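Stevley Handling Project - progress report no. 3, to the Undar Fund
Period to end of June

Short one this time, most of the month went on the open day.

Open day
Held at the Brurmont unit, doors from 10 am. 88 people signed in, mostly from care homes and two laundries, plus a group from the college. Good mix, better than the spring one. Kekana lent us chairs and the second screen. Talks kept to ten minutes each, then straight on to the arms.

Demonstration
Towel folding and towel pick-up, run in turns all day. Folding went well in the morning. After lunch the pick-up from a folded stack was slower, fingers taking two layers instead of one on the thicker towels. We dropped the speed and carried on. Visitors didnt seem to mind, several asked to see the misses again. Questions mainly on cost, noise, and who fixes it when it stops.

Money
Spend on the day £2000 against the line agreed. £500 left over in travel - we would like to move it to spare finger pads, please confirm by email. Receipts are in the shared folder, the catering one to follow.

Still to do
Feedback forms to type up. Risk assesment for the autumn visit, in draft. Stevley site visit needs a new date, the old one clashed with the lift repairs.

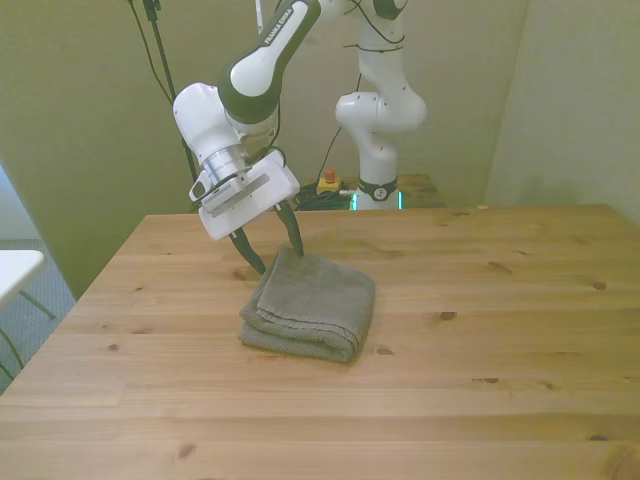

Will there be a second open day under this grant?
One is planned for October, same unit, smaller groups, and no extra money needed for it.

Next report end of September. Sooner if the pads question gets held up - we can't order until we hear.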